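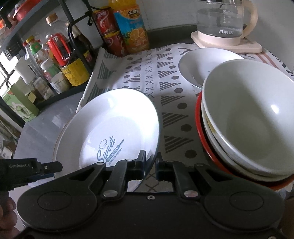
Fledano group trains kitchen robot on hand-held gripper recordings

Home | News | Research | People | Events | Contact

April 18, 2024
By Viorica Lazăr

Researchers at the Fledano lab have published a report on a training method that lets a robot arm learn table clearing from recordings made by people in their own kitchens. The people carry a hand-held gripper with two fingers and a camera, and pick up plates, bowls and bottles with it the way they would with tongs. No robot is present while the recordings are made.

The method is called Reta. It was developed by a team under Grigore Jitaru, who has worked on robot handling of dishes and cutlery at Fledano for the past 5 years.

Most of the training data used by the group until now came from remote control, where an operator sits next to the arm and steers it through the task. That gives clean data but it is slow, and it ties every recording to the one room where the arm is bolted down. With the hand-held tool the group collected more than 2000 recordings in 24 homes. The people who made them were given a short introduction and were told to leave their tables as they were.

The main difficulty was plates. A bowl can be gripped by the rim from almost any side, but a flat plate lying on a cloth gives the fingers very little to hold. In the first round of tests the arm pushed plates across the table or pulled the tablecloth along with them. Reta handles this by splitting each recording at the moments when the fingers touch something, and learning the approach to the rim separately from the lift. A plate may be tipped on its edge first and only then carried.

"We had been treating the whole thing as one movement," Jitaru said. "When people do it, there is a pause after the first contact. They wait to see how the plate sits in the fingers, and then they lift. The old model skipped over that pause."

Patterned tablecloths caused a second problem. The camera sits close to the fingers, so the cloth can take up much of the view, and the earlier model sometimes took a printed stripe or dot for the edge of a dish. The group did not remove those recordings. It gave them more weight in training, and according to the report the false grasps on patterned cloth dropped sharply after that.

The finished model was run on an arm in the lab kitchen, with dishes it had not been trained on. It was asked to take plates and bowls from a table and put them in a rack. It did better than the model trained on remote control data in every table layout but one. The exception was a table with tall bottles standing close together at the back, where the arm kept its distance and left dishes behind. Jitaru said the people recording had reached around bottles without trouble, but the arm's wrist is wider than a human hand and the model does not yet allow for the difference.

Stacked bowls are also still a weak point. When bowls of different sizes are stacked, the fingers can close on two rims at once, and the arm then lifts both or drops the lower one. The report lists this as open work, along with glass items, which the group left out of the tests.

The software partner Wullus wrote the program that lines up the camera pictures with the opening and closing of the fingers. A planning module named Xavier, built earlier at Fledano for a sorting task, was reused to choose which dish the arm should go to first.

A second round of recording is planned for September. It will run for 6 weeks and will include sinks and dish racks as well as tables. The group is looking for households near the lab that would like to take part. Tools are lent out for two days at a time and can be picked up at the front desk.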